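Home Checklists Desk Notes Archive Contact

Search this site... Go

We use cookies to remember your settings. OK Read more

Shared desk check, Murkton office, second floor
Walked 8 March 2020 by Marlies Zürcher, comments are mine and I've left them long because people keep asking what I meant by "see note"

I do this one with a cloth in my pocket and the printed sheet on a clipboard. Marks are OK, FIX or ASK. OK means leave it alone, FIX means I either did it on the spot or wrote it on the whiteboard, and ASK means it's somebody's personal setup and I'm not touching it until I've talked to them!

1. Desk surface clear of papers and food – OK
Much better than February. The Cosby end of the room was the bad one last time (cracker crumbs in everything, you know who you are) and it's clean now. One sticky ring near the window, which came up with a damp cloth and a little patience.

2. Desk stands level, doesn't rock – FIX
Push down on each corner in turn with the flat of your hand. One of the Lanell desks still rocks. Naveen Nishad folded up some cardboard and stuck it under the foot, and bless him for it, but that's now squashed flat and the rock is back. Needs the screw foot turned out. I've put it on the board.

3. Power cords off the walkway – FIX
I found 2 cords lying where people walk, both on the far side of the room by the printer. Taped one down and rerouted the other behind the cabinet. Please don't run anything across that gap again, even for five minutes. Ye-ji Gil caught her foot there in February and took a full mug of tea down with her.

4. Lamps steady, shade tight, cord not under anything – OK
Give the base a small nudge. If the whole thing sways, the base is too near the edge. Check the plug while you're down there. I checked the bulb wattage against the label too, all fine.

5. Drinks – ASK
So the rule as written says lidded drinks only on the keyboard desks. I know, I know. Nobody wants to drink coffee through a lid. Hwa-young Maeng suggested we let open cups stay as long as they're on a tray and toward the back, and I like that a lot better than what we have, so I'm marking ASK until we've all agreed on it. A bottle with its cap on has always been fine.

6. Keyboards wiped – FIX, then OK
This is the one that takes the time. Unplug it first (the sheet now says so in capitals, thank you Kulsoom Paracha), tip it over and tap the back, then wipe along the rows. Cloth should be just damp, never dripping, and nothing gets sprayed straight onto the keys. The number pad is always worse than the letters and I couldn't tell you why. Do the arrow keys too, everyone skips the arrow keys.

Brown cloth for keyboards, please, and keep it for keyboards.
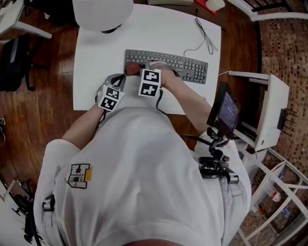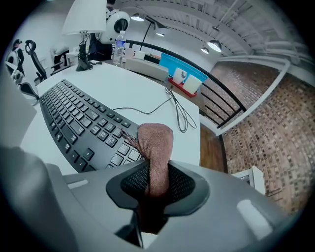
7. Cloths – FIX
We had 5 in the drawer and I've thrown out the ones that had gone stiff. If a cloth is shedding threads, trim it or bin it, because the threads go straight down between the keys and then you're there with tweezers. I've done that. It took my whole lunch. Cloths go home with me to be washed, so drop used ones in the bag on the hook and don't fold them back into the drawer with the clean ones!

8. Keyboard cable slack – OK
A loose loop behind the keyboard is what you want. Pulled tight, it wears at the plug end, and bundled up with a rubber band it gets a kink in it. Lay the extra at the back of the desk where sleeves won't catch it.

9. Chairs – FIX
Sit in every one. Yes, every one. Raise it, lower it, roll it back and forth. One at the Cosby end sinks slowly while you sit in it – I got most of the way through this sheet before I noticed my chin was getting closer to the desk. Tagged it with yellow tape. Don't hang heavy bags on the backs either, the light chairs will tip.

10. Floor under and between desks – OK
Swept, with a dry mop after. No wet mop on the boards, please. There's one long scratch by the door that was there when we moved in, and I've written that down so we don't get the blame for it.

Left over for next time: the rocking desk, the sinking chair, and a decision on the cups. A new pack of cloths is on order, 50 in the pack, so we can stop being so careful with them. Naveen has the sheet after me and the clipboard is on top of the cabinet, pen tied on with string.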